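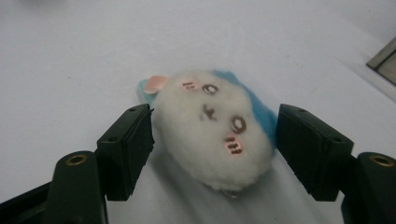 Surely a round one is just a ball with a face on it, came the first comment on the draft, and did we really need a separate category for those. We did. The comment has been kept in the issues list, marked "won't fix", and the category is called "round".

Zumden Plush Register
README and data card

What it is

A plain table of soft toys, one row per toy, with a colour, a shape, a face and a state of repair for each. There are 789 rows. It began as a way of working out what was in the tubs at the Zumden toy library and grew a licence file and a column called fluff_grade.

Last revised 9 April 2020, during a stretch in which there was suddenly plenty of time to revise it.

What's in the folder

register.csv: the table
faces.txt: the words allowed in the face columns, and a few words that were tried and withdrawn
repairs.csv: loose seams, bald patches, missing eyes
washing.txt: what went through the machine and on what setting
old/: please don't open old/

Columns

id: a letter and a number. The letter used to mean the tub. It doesn't any more.

shape: round, sitting, lying, long, or flat. Flat is for toys made that way. If a toy has become flat through love, use its original shape and put the flattening in repairs.csv.

main_colour, second_colour: everyday colour words. We had a go at paint-chart names and ended up arguing over whether a hippo was "dusk" or "pewter". It was grey.

animal: free text. Blank is a perfectly respectable answer. See below.

eyes: dot, ring, button, bead, closed, missing. If one eye is missing, put what the remaining eye is and let repairs.csv break the news.

cheeks: none, plain, hatched. Hatched means short lines drawn over the blush, as on a cartoon character who has been paid a compliment.

fluff_grade: smooth, soft, shaggy, matted. Two grades can be joined with a slash.

label: whatever the sewn-in label says, if there is one. Purkedix turns up a lot. So does "surface wash only", usually on toys that have plainly been through worse.

A row written out in full

shape: round
main_colour: white
second_colour: sky blue
animal: (blank)
eyes: ring
cheeks: hatched
fluff_grade: shaggy/matted
note: pink ear; brown eyes; small brown mark between the eyes, a bit cat-like

The note is where most of the useful information ends up, as it does in any table with a note column.

On leaving the animal blank

A good share of the round toys are no animal in particular. They have a face, an ear or so, and a colour not found on any mammal. Early versions of the register guessed. We had cats that were likely bears, bears that were likely seals, and a row reading "sheep??" which was later changed to "sheep?" and counted as progress. If the label doesn't say and the toy won't, leave it blank. Children borrowing from the library have never been troubled by this and will supply a species at the desk, with conviction, and a different one when they bring it back.

How the rows were made

Each toy was taken out of its tub, put on a table in decent light and written up by hand on a card. The cards were typed in later. Two of us did the writing up and we did not always agree, chiefly about fluff. Where the cards differed, the toy was fetched out again and stroked until a consensus formed. This is the slowest step and the only one anyone offered to help with.

Pairs and sets share an id with a suffix. The Asadi donation came in six bags and is entered in the order it was unpacked, so its ids jump between rabbits and sea creatures with no warning.

Known problems

Blue is overused. It covers everything from nearly white to nearly navy in the older rows. Newer rows say pale blue, sky blue or dark blue.

Ears are unreliable. Small ears vanish into long fur, and a tuft can pass for an ear until you get hold of it. Comb the fur back with your fingers before you write anything down.

Matted and shaggy are hard to tell apart straight after a wash. Let the toy dry overnight, then give it a brush and look again.

Three rows describe the same penguin. We know which three. Loans are attached to all of them and the Zovance booking sheet gets upset when an id disappears, so the penguin stays triplicated until June.

Good uses

Finding a toy someone has described over the phone. Checking whether the library already has a pink elephant (it does, please stop). Practising spreadsheet filters on something more cheerful than invoices.

Poor uses

Valuing a collection. The register has no prices and no opinion on what is rare. It also says nothing about safety for babies: button and bead eyes are listed as a look, and the toys still need a proper tug and a check by hand before they go out to anyone small.

Adding rows

Send the card text as it is, spelling and all, with the columns in the order above. One toy per row. Don't put names in the animal column; there is a Gerald in there already and he can't be filtered. If you want a new word for faces.txt, send the word and a toy that needs it.

Licence

Free to copy and change. Keep the README with the table, or the cheeks column won't make any sense.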